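Arūnas Ots runs the Monday robotics club at Plunholm and has banned the word "simple." The spring project was supposed to be folding laundry. "Two members said it would take an afternoon," he says. "That was 16 weeks ago."
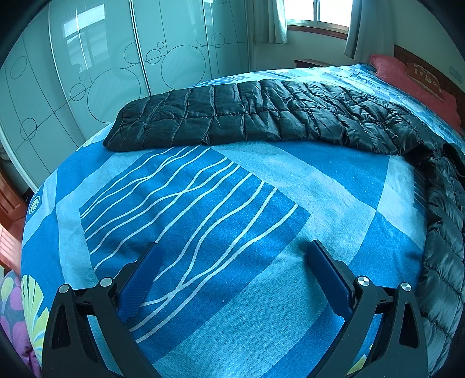 Jaws open over the blue sheet.

The club's gripper is named Gonetti, for reasons Ots declines to discuss. Puffer jackets are his least favorite homework – "like arguing with a cloud."

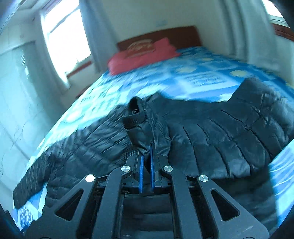

Aivar Urbonaitė

Has he learned to fold better himself? "My jackets go on a chair," he says.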